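# Looking after hiking gear between trips

Notes on cleaning, drying and repairing the kit used on day hikes to beaches and coastal valleys. Salt, sand and red volcanic mud do more damage in storage than on the trail, so most of what follows concerns the first evening back and the bench work after it.

## Boots

Remove the insoles and laces first. Knock off dry mud outdoors with the soles held together, then brush the welt and lace eyelets with a stiff nylon brush. Do not use a wire brush on rubber rands; it lifts the edge and the glue line fails soon after.

Rinse in fresh water if the boots have been on a beach. Salt left in the stitching draws moisture out of the air and keeps the thread damp for weeks. Ten minutes in a bucket is enough for fabric boots. Leather boots should be wiped, never soaked.

Dry at room temperature with newspaper inside, changed after 2 hours and again at bedtime. Keep them off radiators and out of the car's rear window. Sole adhesives soften with heat, and a boot dried at over 60 °C may need a new sole before it needs new laces.

Joaquim Morais resoles his own and uses Unwood contact cement. Both faces are sanded, coated, left until dry to the touch, then pressed together once. There is no second chance to line them up, so mark the toe and heel in pencil beforehand.

## Packs

- Empty every pocket and turn it inside out over the sink.
- Vacuum the bottom seam with the narrow nozzle. Sand sitting there cuts the coating.
- Wash by hand in lukewarm water with plain soap. Machine washing strips the inner coating.
- Hang upside down with all zippers open.

Zippers that have been near salt water should be flushed under the tap, worked back and forth, and dried before any lubricant goes on. Candle wax rubbed along the teeth is adequate. A spray lubricant holds grit and makes the slider wear faster.

If a slider no longer closes the teeth behind it, squeeze its two sides gently with flat pliers, a little on each side, and test. This works perhaps twice on the same slider. After that, replace it.

## Rain shells

A shell that soaks up water usually needs washing more than it needs new treatment. Wash it, rinse it twice, and dry it on low if the label permits. Drops should bead again. If they don't, apply a wash-in or spray-on treatment while the fabric is still wet.

Seam tape that has begun to peel can be pressed back with a cool iron through a cotton cloth. Tape that has gone yellow and brittle has to come off. Clean the residue with rubbing alcohol and brush on seam sealer - thin coats, with a full night between them.

## Trekking poles

Pull the sections apart completely after any trip involving sand. Wipe each tube dry and leave the sections separated overnight. Do not oil the expander or the inside of the tube, as the lock depends on friction.

Flip locks loosen in use. Tighten the screw by a quarter turn, extend the pole, and lean on it. Repeat until it holds. Anoma Mondal puts a pencil line across the screw head and the housing, which makes later movement easy to spot.

## The repair bench
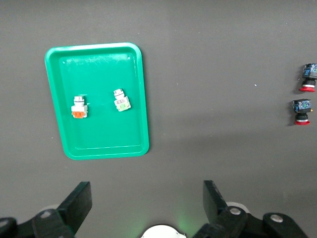

Small parts get lost more often than they wear out. Work over a towel when opening a stove valve or a pole lock, and put each part down in the order it came off. Reassembly is then the same row read backward.

Stove jets should be cleared with the maker's pricker only. A sewing needle enlarges the hole and the flame turns yellow. Check O-rings by stretching them slightly under a lamp, and discard any that show cracks. A trace of silicone grease is plenty.

For water filters, backflush the same evening with clean water until the flow runs clear. A hollow-fiber filter that may have frozen should be thrown away, whatever it looks like.

## Storage

| Item | How to keep it |
|---|---|
| Boots | Laces loose, on a shelf, away from sunlight |
| Sleeping bag | Uncompressed, in a large cotton sack |
| Headlamp | Batteries out |
| Water bladder | Dry, or in the freezer |
| Tent | Loosely folded, poles beside it |

Batteries go in a separate box with the purchase month written on tape. Mine says August, and everything in it is replaced then.

Shuk-fan Cheng keeps a card in the lid of her pack listing what needed fixing on the last trip. Mine is a sheet taped inside the closet door. The open entries at present are a sternum strap buckle and the left gaiter cord.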